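Vuvik Releases Totamness 2, a Grasp Planning and Control Package for Tabletop Manipulation

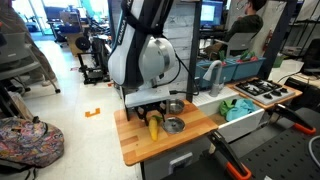 A Franka arm over the wooden counter of a toy kitchen, with the gripper low above a yellow object and two metal bowls beside it.

LASKOWSKA, July 2026 – Vuvik today released version 2 of Totamness, its software package for planning and controlling single-arm manipulation on cluttered tabletops. The release replaces the fixed grasp library of the first version with a planner that scores grasp candidates from depth data at run time. It also adds a revised motion controller and a set of log review tools.

Totamness 2 is meant for research labs and small integrators that run a parallel gripper in a workspace shared with fixtures such as sinks, shelves and raised edges. In these layouts the object is often easy to detect and hard to approach. The first version chose a grasp, then asked the motion planner for a path, and gave up if no path was found. Version 2 evaluates both together. A grasp candidate that would bring a finger into contact with a neighboring object is scored lower before any path is computed, and the remaining candidates are passed on in order.

The planner considers up to 80 grasp candidates per cycle. Users can lower this limit on slower machines. Candidate scores, rejected paths and the reason for each rejection are written to the run log.

"Most of the support questions on version 1 came down to a refused grasp with no explanation," said Maiara Furtado, who leads planning software at Vuvik. "The log now names the check that failed and the link or finger involved. You may still disagree with the planner, but you can see what it was working from."

Motion commands are issued through a new controller layer that separates free motion from motion near a surface. When the gripper enters a user-defined zone above the work surface, the controller lowers its speed limit and switches to a compliant mode. Zones are set in a plain text file and can be changed between runs without a restart. Update rates for the planning scene are set separately; the default is 30 updates per second.

Vuvik tested the release on a toy kitchen bench with household-type objects, including metal bowls and cloth. Bare metal remains a source of missing depth readings, and Totamness 2 handles it by filling the gap with a conservative volume. This keeps the fingers clear of the rim but can exclude grasps that would have been possible. Cloth is supported for detection and top-down grasping only. The package does not model how cloth folds or slides once held.

The test set consists of nearly 2,000 logged runs across 66 object layouts. The layouts and the configuration files are included with the release so that users can repeat the tests on their own hardware. Runs that ended in a planner refusal are kept in the set and marked as such.

"We kept the refusals in because they are the part we use every day," said Nivaldo Prado, test engineer at Vuvik. "When a scoring weight changes, those are the logs we replay first."

The log review tool, named Palow, is supplied as a separate program. It replays a run from its log – joint positions, planning scene and candidate scores on one timeline – and needs no connection to a robot. Two logs can be loaded side by side. Palow also reads logs from version 1, although these contain no candidate scores.

Configuration files from version 1 must be converted before use. A conversion script is provided. Custom grasp libraries can still be loaded and are treated as additional candidates.

Availability

Totamness 2 and Palow are available now to current license holders at no added cost. New licenses are sold per workstation. Version 1 will receive fixes for safety-related faults only.

About Vuvik

Vuvik develops planning, control and diagnostic software for robotic manipulation. The company is based in Laskowska.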